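When Lesia Kushnir took over as editor of the Clonodmont weekly, it had 900 paying readers and a website updated at 6am by one person.
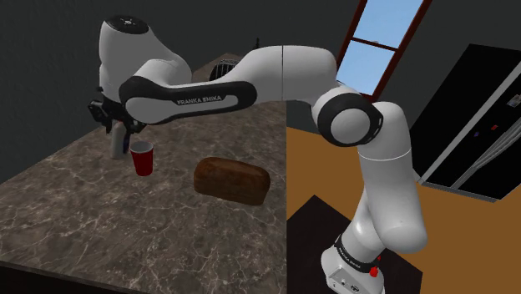 A white robotic arm over a marble countertop, in simulation.

She cut the print run and started a morning email. It now has nearly 200 more subscribers than the paper ever sold.
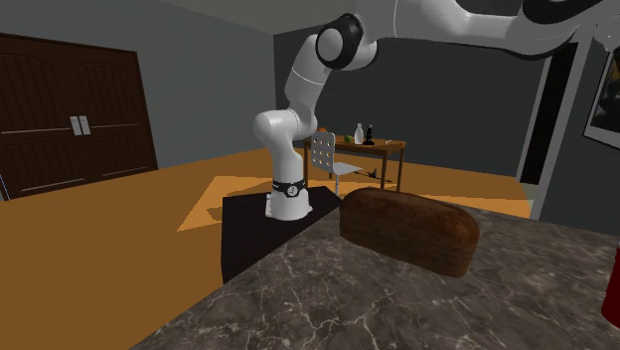

Page last changed: October

Advertising is still weak. Teodor Boström, who sells it, has 41 regular clients and wants 30 more before the paper adds a second edition for Silow.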